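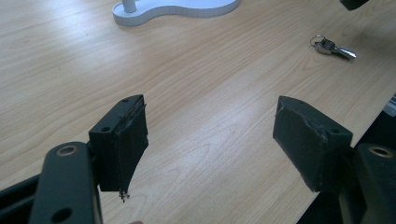 Equine Reproduction Management
Handout 6: Broodmare Records, Cycle Timing and Foaling Dates
Revised Nov 17, 2019
Prepared by Trilok Dubey. Lab sections: Bautista Espinoza

Read sections 1 through 4 before lecture. Section 5 is for lab. The case mares (Ivach, Ina and Imhof) are the same three used in Handout 5, and their record sheets carry over.

1. The estrous cycle in the mare

The mare is seasonally polyestrous and a long-day breeder. Most mares stop cycling in winter and start again in spring as day length increases. The period between the two is called the spring transition. During transition a mare may show heat for long stretches, develop large follicles, and fail to ovulate. Breeding on behavior alone at this stage wastes covers.

Once the mare has had her first ovulation of the year, cycles become regular. The average length is 21 days, counted from one ovulation to the next. Estrus takes up five to seven of those days and is longer early in the season. Diestrus takes up 14 to 15 and varies much less. When a cycle is longer or shorter than expected, look at the estrus phase first.

Ovulation normally occurs 24 to 48 hours before the end of estrus. The egg is viable for a short time, 12 hours or less in most cases. Fresh semen from a fertile stallion lives 48 hours or more in the mare's tract. It follows that the cover should come before ovulation, preferably within the 48 hours before it.

2. Artificial lighting

Thoroughbreds in the Northern Hemisphere share an official birthday of January 1, and the breeding season is set to open in mid-February. Most mares left under natural light will not be cycling by then. Lighting programs move the first ovulation forward.

Standard program:
16 hours total light, natural plus artificial
Start December 1
Extra light added at the end of the day, not split at random
Bright enough to read a newspaper in every corner of the stall
Continue until the mare is confirmed in foal or natural day length catches up

Response takes 60 to 70 days. Skipped evenings set the program back. A mare brought in on January 15 should not be expected to ovulate before the middle of March. Mares under lights shed their coats early and need blankets in cold barns.

Barren and maiden mares are the usual candidates. Pregnant mares due early in the year also benefit – a mare foaling in January under natural light may have a foal heat and then stop cycling.

3. Teasing and examination

A teasing chart is kept for every open mare. Tease daily or every other day, at the same hour, with the same stallion when possible. Scores used in this course:

0 – hostile; kicks, squeals, pins ears
1 – indifferent
2 – mild interest; stands, some winking
3 – definite heat; raises tail, urinates
4 – strong heat; squats, leans toward the teaser

Write the score at the time of teasing. Scores filled in from memory at the end of the week are of no use. Mares with a foal at side may refuse to show with the foal loose, and should be teased with the foal held in view.

Palpation and ultrasound begin on the second day of a score of 2 or higher. Record for each ovary: largest follicle in millimeters, softness, and presence of a corpus luteum. Record for the uterus: tone, edema grade, and any free fluid. Most light-breed mares ovulate from a follicle of 35 to 45 mm. Edema usually peaks and then drops in the day before ovulation, so a falling edema grade with a large soft follicle is a better sign than size alone.

Examination again after the cover serves two purposes. It confirms ovulation, which fixes day 0 for everything that follows. It also finds fluid in mares that are slow to clear the uterus after breeding. Those mares are treated the same day.

4. Dates after ovulation

All pregnancy checks are counted from ovulation. Cover date is used only when ovulation was not confirmed, and the record must say so.

Day 14 to 16: first scan. The vesicle is round and still mobile. Both horns and the body must be scanned from end to end. Twins are found at this stage and one vesicle is reduced by hand before fixation on day 16.
Day 28: heartbeat check. The embryo should be visible with a clear beat. A mare found empty here has lost time but can often be bred again.
Day 42 to 45: third scan. Endometrial cups have formed by now. If the pregnancy is lost after this point, the mare may not return to a normal heat for months.
Day 60 and fall: confirmation scans, as required by contract or insurance.

Gestation averages 340 days, with a normal range of 320 to 360. A foal born before 320 days is treated as premature. A foal born before 300 days is not expected to live. Mares due in the early months tend to carry longer than mares due in May. Colts are carried slightly longer than fillies, but the difference is too small to plan around.

Gestation length is fairly repeatable within a mare. Write the previous lengths at the top of the current sheet.

5. Lab exercise: the Endlow sheets

Work from the Endlow Farm record sheets handed out in section. Use a calendar. Do not use an online due date calculator.

a) Ivach. Barren mare, put under lights on December 1. Plot her teasing scores against follicle size. Mark the last day you would still call her transitional and give your evidence.

b) Ina. Foaling mare, bred on her second heat. Her sheet gives two cover dates and one ovulation date. List her three scan dates and her 340-day date. Her last two foals were carried 351 and 349 days. State the date on which you would start night watch.

c) Imhof. Maiden mare, scanned in foal on day 15 and empty on day 28. Find the next date she could reasonably be covered, and list what you would want to know before booking her again.

d) Cost. The farm charges 50 dollars for each reproductive exam and 600 dollars for shipping to and from the stallion. Work out the cost per cycle for each mare from the exams shown on her sheet. Compare one well-timed cover with two covers given 48 hours apart. Shipping is charged per trip.

Show your counts. Day 0 is the day of ovulation, day 1 is the following day. Most of the marks lost on this exercise last year were lost by counting day 0 as day 1.

Sheets go to Bautista Espinoza at the end of section. Late sheets are accepted up to the next lecture.

Terms to know: anovulatory, transition, foal heat, edema grade, corpus luteum, fixation, endometrial cups, cover, double

Next handout: Signs of approaching foaling, milk calcium testing, and the first two hours.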